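4. Powering the unit

The Rukach desk lamp is supplied with a lead but no mains adapter. You can use most USB adapters you already own, as long as the rating is high enough.

4.1 Choosing an adapter

1. Read the small print on the adapter and find the output current, given in mA.
2. Check that it is 700 mA or more. At 500 mA the lamp will light but the top brightness setting will flicker.
3. Check that the pins suit the wall sockets in your country.

Note: A computer port may supply only 500 mA. Use it for the reading setting only.

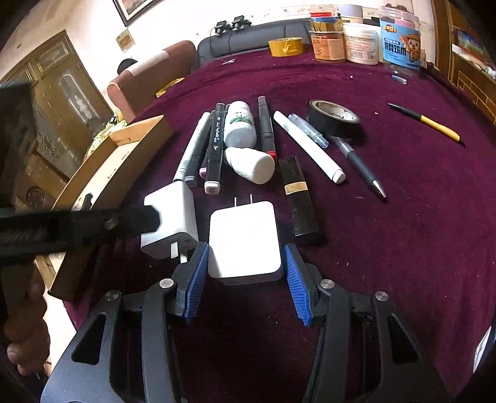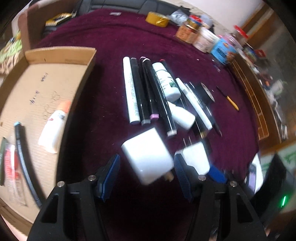
White power adapters with flat or thin metal prongs. Check the pins before use.

4.2 Connecting the lamp

1. Turn the dial on the base to 0.
2. Push the small end of the lead into the back of the base until it clicks.
3. Push the large end into the adapter.
4. Plug the adapter into the wall and switch on.
5. Wait for the green light, then turn the dial.

CAUTION: Do not use an adapter with a cracked case or bent pins. Do not cover the adapter while it is in use.

CAUTION: Unplug at the wall before changing the lead.

4.3 If the lamp does not light

Try a second adapter, then a second lead. If there is still no green light, go to section 7. Spare leads (part 3000) can be ordered from Canpolat, Indesholm.

Section revised 18/06/2021, F. Canpolat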